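Prier le soir sans s'endormir au bout de deux phrases

Rubrique : Vie spirituelle > Prière et lecture

Delia

Bonjour à tous. Je suis croyante depuis l'adolescence mais je n'ai jamais eu de temps de prière régulier. En février j'ai décidé de m'y mettre le soir, au lit, avec un psaume et quelques minutes de silence. Le problème est toujours le même : je lis, je ferme les yeux, et je me réveille à trois heures du matin avec la lampe allumée et la Bible par terre. Sur un mois, j'ai dû arriver à la fin du psaume 7 ou 8 fois.

J'ai essayé le matin, mais je commence tôt et je n'ai pas la tête à ça. Je culpabilise un peu, j'ai l'impression de donner à Dieu les restes de ma journée. Est-ce que vous avez une méthode qui tient dans la durée ? Je précise que je ne cherche pas un programme de lecture en un an, j'en ai abandonné deux.

Je suis aussi souvent en déplacement pour le travail, donc il me faut quelque chose de simple, que je puisse faire dans n'importe quelle chambre.
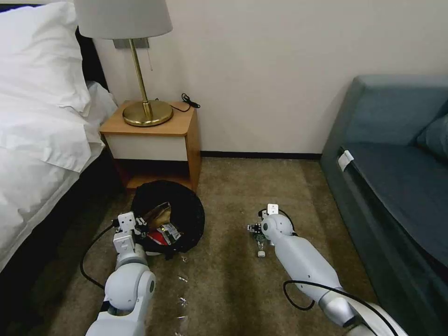
Le coin du lit, avec la table de chevet

Merci d'avance pour vos réponses.

Plindside

Bonjour Delia,

J'ai eu le même souci pendant des années. Ce qui a changé les choses pour moi, c'est de séparer la prière et le coucher. Je prie avant de me mettre en pyjama, assis, les pieds au sol. Vingt minutes me paraissaient raisonnables au début, c'était beaucoup trop. Je suis descendu à huit et je n'ai pas bougé depuis.

Concrètement, je fais comme ceci :

Je pose le téléphone dans une autre pièce, ou au fond du sac quand je suis à l'hôtel.
Je lis un seul passage, court, à voix haute. Le psaume 4 ou le psaume 134 conviennent bien pour le soir.
Je relis le verset qui m'a arrêté.
Je repense à la journée : un merci, une demande de pardon, une personne à confier.
Je termine par le Notre Père, toujours, même les soirs où le reste n'a pas marché.

La voix haute compte beaucoup. En lecture silencieuse je décroche au troisième verset. Si vous n'êtes pas seule, un murmure suffit.
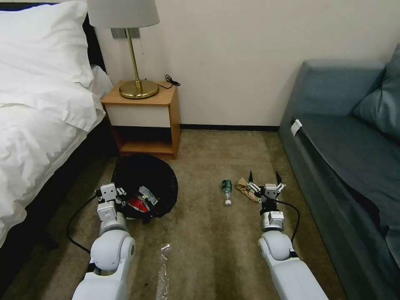
Pour les déplacements, je garde exactement le même ordre. Le lieu change, les gestes non, et au bout de quelques semaines on n'a plus à réfléchir à ce qu'on doit faire. J'ai recopié une vingtaine de passages dans un petit carnet, ce qui m'évite d'emporter une Bible entière et surtout de chercher pendant dix minutes quoi lire.

Quant à la culpabilité – je la laisserais de côté. Le psaume 127 dit que Dieu comble son bien-aimé quand il dort. Les traductions ne sont pas toutes d'accord sur ce verset, mais je m'y tiens. S'endormir en priant n'est pas une faute. C'est seulement dommage si cela arrive tous les soirs et que vous auriez voulu aller plus loin.

Dernier point : choisissez un soir de repos. Chez moi c'est le mardi, je rentre tard de la chorale. Ce soir-là je dis le Notre Père et j'éteins.

Endalthorpe

couche toi plus tôt, tout simplement. si tu dors au bout de deux phrases c'est que tu es fatiguée, la prière n'y est pour rien

Kamolrat

Je ne suis pas tout à fait d'accord avec la réponse précédente, même si le sommeil joue sûrement. On peut être reposé et piquer du nez dès qu'on ferme les yeux dans un lit.

De mon côté j'écris. Trois ou quatre lignes dans un cahier, adressées à Dieu, sans me relire. J'en suis à 332 pages, avec des trous de plusieurs semaines que je n'ai pas cherché à rattraper. Les soirs où je suis trop fatiguée, j'écris juste la date et un prénom.

Et si le matin est impossible, il y a aussi la pause de midi. J'ai prié pendant tout un hiver dans ma voiture, sur le parking du travail, avant de manger. Ce n'était pas très recueilli mais je ne dormais pas.

Delia

Merci à tous. J'ai essayé assise et à voix haute hier, je suis allée au bout du psaume 4. Je vais acheter un carnet pour les passages. Plindside, si vous avez la liste des vôtres, je suis preneuse.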